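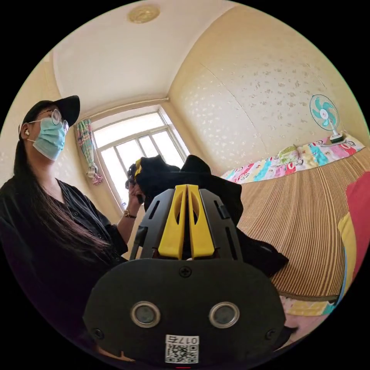 The Gruvard Kit: A Robot Hand You Hold Yourself

Menzies Science Pages for Young Readers
2018-06-08
7 min read
1,832 shares

Most robots are heavy. They are bolted to a floor or a table, and they need a lot of electricity and a lot of space. The Gruvard is different. It is a robot hand with no robot attached to it. A person carries it around and does jobs with it.

The Gruvard is made by a small company called Vadach. It comes in a kit, and the kit can be rented by schools, libraries, clubs and families. We borrowed one in May and kept it for a while. Now we can tell you what it is, how it works, and which parts of it we liked.

What is a gripper?

A gripper is the part of a robot that picks things up. Your gripper is your hand. You have four fingers and a thumb on each one, with lots of joints, and skin that can feel very small things.

Robot grippers are usually much simpler. Many of them have only two fingers, which come together and move apart. If you want to know what that is like, hold your thumb and first finger straight and use only those two to pick up a sock. You can do it. Now try to turn the sock the right way out. That takes longer.

The Gruvard has two fingers, and they are bright yellow. Each one has a hole near the top shaped like a teardrop. The rest of the tool is black. Two round parts with silver rings sit on the front, side by side, and almost everyone who sees them thinks of eyes.

What is it for?

Robots that work in factories often do the same job again and again. A robot arm might pick up a metal part, turn, and put the part down. The part is always the same shape. It always waits in the same place. People can write down each step for the robot to follow.

Homes are harder. Think about a T-shirt on your bed. Today it might be in a lump. Tomorrow it might be inside out, with one sleeve stuck inside. It would take a very long time to write down steps for every shape a T-shirt can make.

So some engineers try another way. They collect many recordings of people doing the job, and a computer looks for patterns in them. Where did the fingers go first? Which edge did they take hold of? What did the cloth do next? Later, a robot with the same kind of fingers can try the job using what the computer found.

A Gruvard makes those recordings. It has a camera on it that looks out past the fingers, so it records what the hand is working on. Other parts inside keep track of how the tool moves and how far open the fingers are.

You might ask why people don't simply film their own hands. Some engineers do that too. But a human hand can do things a two-finger gripper can't, so the computer has to work out how to change one kind of movement into another. When you use the Gruvard, you have the same two fingers the robot will have. If a job is impossible with two fingers, you will find that out too.

How you use it

There is a handle with a trigger. Squeeze the trigger and the yellow fingers close. Let go and they open again. You don't have to squeeze hard.

Before you start, a grown-up scans the sticker on the tool. It has a black square code on it and a number, so that the computer knows which tool made which recording. Then you press the start button, do one job, and press the button again to stop.

Take one shirt as the job. You bring the tool down to the shirt, close the fingers on an edge, and lift. Most people use their other hand to help, because large pieces of cloth are awkward. The woman in our photo has one end of a piece of black fabric in her own hand, and the gripper has hold of another part of the edge. The cloth puffs up between them, over a bed with a woven mat on it.

It is much the same as two people folding a blanket. Each person takes a side and they work together. With the Gruvard, you are both of the people.

Why cloth is so hard

A wooden block keeps its shape when you lift it. If a robot knows where one corner is, it can work out where the other corners are.

Cloth doesn't keep its shape. Lift one corner and the rest hangs down, and some of it ends up behind the part you can see. Air gets under it and makes it puff up. Thin cloth slides and thick cloth bunches. Black cloth has a problem of its own - its folds are dark and so are the shadows in them, and it can be hard for a camera to tell where one layer stops and the next begins.

Picking up only one layer is another puzzle. We put a pillowcase flat on a table and tried to take hold of just the top layer with the yellow fingers. Again and again we picked up both. In the end we pinched a small wrinkle, and that worked most of the time. A computer can learn the wrinkle trick if enough people show it.

What comes in the kit

The kit we rented was in a gray case with foam inside. In the case we found:

One Gruvard gripper
Two spare yellow fingers
A charging cable
A wrist strap
A set of job cards
A small booklet for adults
A bag of practice cloths

The gripper weighs 700 grams. That doesn't sound like much, and for the first few minutes it doesn't feel like much. After a longer time your arm will notice. We took turns, and we think you should too.

The job cards are good. Each one has a drawing and one short sentence, such as "Hang the towel over the chair" or "Put the socks in the box." There are 34 cards. The easy ones have a green corner and the hard ones have a purple corner. The card we found hardest was "Button the top button." We never managed it with the gripper alone.

What we tried

We used the kit in the reading room of the library in Clundurach, and then a few families took it home.

Towels were the best place to begin. They are thick, they have clear edges, and they stay where you put them.

Socks were easy to pick up and hard to pair. The fingers could hold one sock well, but to put a second sock inside the first you need to stretch the opening, and that takes more fingers than the Gruvard has.

Shirts were in the middle. Collars turned out to be useful because they are stiffer than the rest of the shirt, and the fingers can find them easily. Long sleeves got in the way.

Bed sheets were too big for younger children to do alone. With two people, one using the Gruvard and one using ordinary hands, they were fun.

Altogether we made some 300 recordings. To a computer that is a small number. Vadach puts the recordings from many kits together so that there are enough to learn from.

What happens to the recordings?

This part is important, so please read it with a grown-up.

The camera on the Gruvard records whatever is in front of it. Its view is very wide, so it sees the thing you are holding and also a lot of the room, and anyone who is standing nearby. Ask people before you start if they mind being recorded. If they do, they can move away, or you can do the job somewhere else.

When you finish, the recordings are stored on the tool. Nothing is sent to Vadach until an adult has looked at the list and pressed "send." You can erase any recording you don't want to share. You can also choose to send none of them, and the kit will still work.

The booklet for adults explains this in more detail. It is written in small print, and we think it should be larger.

Things we liked

The trigger is easy to squeeze, even for small hands. The yellow fingers are simple to see against dark cloth, so you always know where the tips are. If a finger is damaged, a grown-up can take it off with an ordinary Phillips screwdriver and put on a spare.

We also liked that the jobs are real. Folding a towel is a thing that needs doing anyway, and when the recording is over you have a folded towel.

Things we did not like

The start button makes a loud beep, and there is no way to turn it down. The wrist strap is too long for a child and we had to tie a knot in it. The charging cable is short, too.

We would have liked to see a robot use what we recorded. The kit doesn't come with a robot arm, and there is no video from Vadach showing what the computer has learned so far. Children who help with a job like to know how it went.

Staying safe

Keep your own fingers out from between the yellow ones. They close gently, but a pinch is still a pinch.

Don't use the Gruvard near water, and don't pick up anything hot, sharp or alive with it. The cat does not count as cloth.

Put the wrist strap on before you lift the tool.

Words to know

Gripper: the part of a robot that holds things.

Sensor: a part that measures something, such as light, movement or distance.

Recording: saved information that can be looked at again later.

Trigger: the part you squeeze to close the fingers.

Try it without a kit

Take two wooden spoons, one in each hand. Lay a dish towel on a table in a heap. Using only the spoons, try to spread it flat and fold it in half. Then ask a friend to watch you do it again and write down every step. Give the steps to another person and see if they can follow them without asking any questions.

26 comments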